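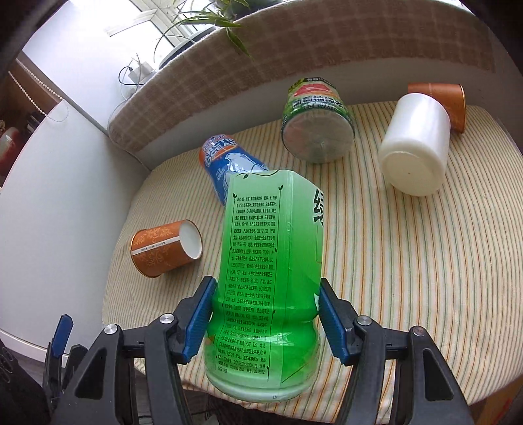
4. Open-day demonstration

4.1 Setting and procedure

The demonstration was held in March 2018 as part of the Zirska open day. Visitors came through in groups and stayed as long as they liked. No booking was needed, and we did not record names or ages.

Two earlier trials in February had used machined blocks on a bare bench. Visitors to those trials told us the blocks gave them little sense of how hard a grasp was. For the open day we changed to ordinary drink packaging and paper cups on a household table with a striped cloth. The table was set up in a furnished room with daylight from a window, and no extra lamps were brought in.

Each visitor was shown the hand-held gripper, told how the jaws close, and asked to pick up one item, hold it clear of its neighbours and put it down again. The instruction was read from a card so that every group heard the same words. An attempt was scored as complete if the item was set down without being dropped and without a second grasp. Visitors could have up to 5 attempts each. In total 200 visitors took part and 1341 attempts were logged. A further 33 attempts were thrown out before scoring, most of them because a neighbouring visitor had reached in and moved the item.

4.2 Choice of items

The items were picked to differ in shape and surface. A tea bottle with flat upper faces and a narrow waist gives the ribbed pads a natural place to sit, and most first attempts were made on it. Paper cups lying on their sides were the least popular choice. Visitors said they were afraid of crushing them. 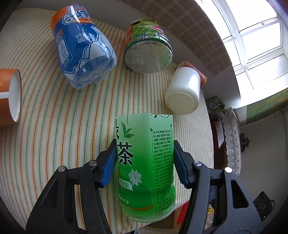 Figure 3. Green tea bottle held between the ribbed blue pads of the hand-held gripper. Other drink containers and paper cups lie on the cloth.

Items were put back by hand between groups, but we did not mark their positions on the cloth. Layouts therefore varied through the day, and results for single items should be read with that in mind. Glossy wrappers were also a concern. Reflections from the window hid parts of the printing at some angles, and the Fleler labelling tool needed manual correction in those cases.

4.3 Visitor comments

Comments were written on cards and sorted afterward using the Goicoechea scheme. The most common remark was that the jaws felt wider in the hand than they looked. Several visitors asked whether the pads could be changed for softer ones. A smaller group wanted to try full bottles, which we had ruled out for fear of spills. Comments on the Zarnlow handle were mixed, and left-handed visitors found the trigger awkward. We return to the handle in Section 5.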